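[Placement-coord] Logbook hours and the Tilby employer form, revised draft

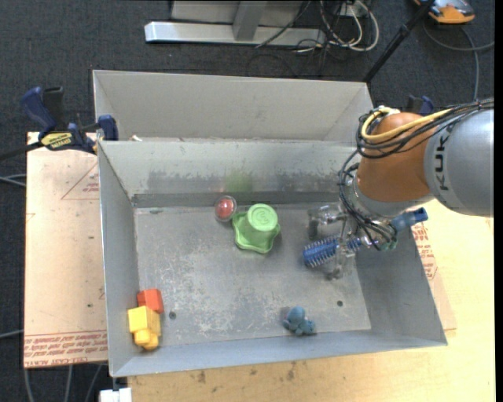
Veronica Lungu wrote:

> Two problems with the draft as it stands. First, section 3 still counts
> travel time as placement time if the student is "under direction of the
> employer." Risdale reads that one way and we read it another. A student
> who rides in the van from the depot to a job site gets the hour logged
> there and doesn't get it logged here. Same employer, same van, same week.
> If we can't agree on a rule I would sooner drop the clause and have
> everybody count from arrival at the first work location.
>
> Second, the supervisor sign-off. The form wants a signature per day. Most
> of my employers sign once a week, on Thursday when they do payroll, and
> then initial the other days after the fact. I'm not comfortable telling
> students that a daily signature is required when I know how the sheets
> get filled in. Either we accept weekly or we check daily. At present we
> do neither.
>
> Also, what happened to the incident box? It was on the last version.
>
> Veronica

Veronica, list,

Taking these in order, with the text I propose for each. Line references are to the draft Dirk circulated in October.

1. Travel time

I went back through the logbooks we closed out last year to see how much is at stake. There were 109 of them. In 35 the student had claimed some travel between sites, and in 4 of those the travel decided whether the student reached the minimum. All 4 were building trades or grounds maintenance. The office, retail and care placements don't produce the question.

So the clause matters to very few students, but to those few it matters a lot, and they are the ones least able to make up the hours, as the employer's work comes in blocks. I would keep it and tighten it. Proposed wording:

3.2 Time counts from the student's arrival at the place where the employer has told the student to report.
3.3 If the employer moves the student to another place during the working day, the time taken to move counts.
3.4 Travel between home and the reporting place does not count, whoever provides the transport.

Under this the depot case is settled by where the student was told to report. If it was the depot, the van ride counts. If the van picks the student up at the school or at a bus stop on the way, it doesn't. That requires the reporting place to be written down before the placement begins, and the employer form has no field for it. I have added one at line 14, "Reporting place (street address)."

One consequence to be aware of: an employer with several sites will put the head office address in that field by default, and a student who never goes to the head office will then have no valid start time on paper. The coordinator has to ask. I have put a line in the coordinator checklist and left the student handout alone. The handout is already two sides long and I don't want a third.

2. Sign-off

Agreed that the current text describes a procedure we don't follow. I looked at what the sign-off is used for. It supports the hours total, and it is the record we point to if a parent or the district asks whether a student was at the employer on a given day. The first use works with a weekly signature. The second doesn't, unless the daily times were written at the time.

My proposal separates the two:

5.1 The student writes the start and finish time each day, in ink, before leaving.
5.2 The supervisor signs once for each week. The signature confirms the times for that week.
5.3 A correction is made by a single line through the old entry, with the new entry beside it and the supervisor's initials.
5.4 A day with no times entered is counted as absent until the coordinator has spoken to the supervisor.

5.4 will generate phone calls in the first two weeks of every block. Pei-shan ran something close to it at Reinholz and her note to me was that the calls fell off once students had lost a day or two on paper and had to get it put back. I would expect the same.

I would not accept initials entered on days the supervisor was not there. Several employers rotate supervisors, so the form now has space for a second name. Anyone who signs must be named on the form before the week starts. Rangi asked whether an emailed confirmation can stand in for a signature. I say yes, if it comes from the address on the employer form and gives the dates and times. A message saying "all good this week" doesn't give us anything to file.

3. Incident box

It was removed by mistake when the page was reset to fit the second supervisor field. It is back, at the foot of each weekly page, with the same wording as before. I have moved the phone number for the school office above the box. On the old version it was printed inside the box and people wrote over it.

Please note that the box is only a prompt. The incident report proper still goes on the school's own form, the same day, and the logbook entry should say only that a report was made. We had logbooks last year with a full account of an injury in them, including the names of other workers, and those books then went around the class for the review session. The coordinator checklist now says to read the incident boxes before the books are handed back.

4. Reflective entries

Nobody raised this but it has to be fixed in the same revision. The draft asks for a weekly reflective entry "of appropriate length" and the marking guide asks for 3000 words across the whole logbook. These were written at different times. A student on a short block can't get to 3000 words in weekly entries without padding, and the padding is easy to spot: a full page on what the break room is like.

Options as I see them:

(a) Keep 3000 and allow the final report to count toward it.
(b) Scale the total to the length of the block.
(c) Remove the total and mark each weekly entry against the four prompts.

I prefer (c). The prompts are the part that gets useful writing out of students (what task, what instruction was given, what went wrong, what would be done differently). The total was put in to make marking comparable between schools, and I don't think it does that. Tilby and Risdale both apply it and their marks for the same standard of entry are still a grade apart, as we saw in the spring moderation. If there is strong feeling for a total, (a) is workable. I would argue against (b), as it means a different number for each student and another column to keep.

Under (c) the marker gives each entry one mark per prompt, and an unanswered prompt gets zero. "Nothing went wrong" is an answer if the student says how they know. I have marked a small batch this way with Dirk and we disagreed mostly on the third prompt, where he gives credit for a mistake by somebody else and I don't. The guide should settle that. My suggestion is to allow it where the student was working on the same task.

5. Employer form, other changes

Line 3: "Nature of business" is now "What the business does." We were getting one-word answers and in several cases "private."

Line 9: hours per day and days per week are now separate boxes. The single box produced entries such as "full," which can't be checked against the hours limit.

Line 11: tasks the student will do. The old form asked the employer to tick from a list. I have replaced it with three blank lines and a second question, "Tasks the student will not do." Employers answer the second question more carefully than the first, and it is the answer the site visit should be checked against.

Line 16: protective equipment, who supplies it. This was missing. The default was that the student turned up without boots and lost the first day.

Line 20: insurance. The wording is unchanged, and please don't alter it locally. If an employer wants to strike it out, stop and refer it to your own district office before the placement is confirmed.

6. Site visits

The draft says one visit per block "where practicable." I would like to take out the last two words, but I know Rangi has students spread over a large area and one car. A call with the supervisor and the student both on the line could replace the visit for an employer we have used before with no open incident. A new employer gets a visit, in the first week if it can be done and in the second week at the latest. That would be 7.1 and 7.2. The existing 7.3, on who pays the mileage, stays as is.

The visit record goes in the school file and a copy stays with the logbook. At present some schools keep it in one place and some in the other, which made the spring moderation slower than it needed to be.

7. Sakumska

Their exchange students will be joining the second block. They come with their own logbook, in their own format, and their school needs that one filled in. I don't want them keeping two. I have compared the fields, and theirs covers everything in ours except the reporting place and the second supervisor. I suggest we accept it with a single extra sheet for those two items. Their daily entries are signed daily, so point 2 doesn't affect them. Their weekly entries can be marked on the same prompts, though the students will need to be given the prompts on paper at the start.

What I need from the list

Yes or no on 3.2 to 3.4 and on 5.1 to 5.4, as written. If no, please send replacement wording.

A choice between (a), (b) and (c) in point 4, and a view on the third prompt.

From Rangi, whether 7.1 and 7.2 can be done with the car as it is.

From Veronica, the names of employers who are likely to refuse a second named supervisor, off list please.

Replies by Thursday noon if possible. The print shop wants the file that afternoon and the first block's books have to be in the classrooms before the preparation session. Anything that arrives later goes on the list for the next revision, except errors in the phone numbers, which I will correct up to the time the file is sent.

Arne Rothe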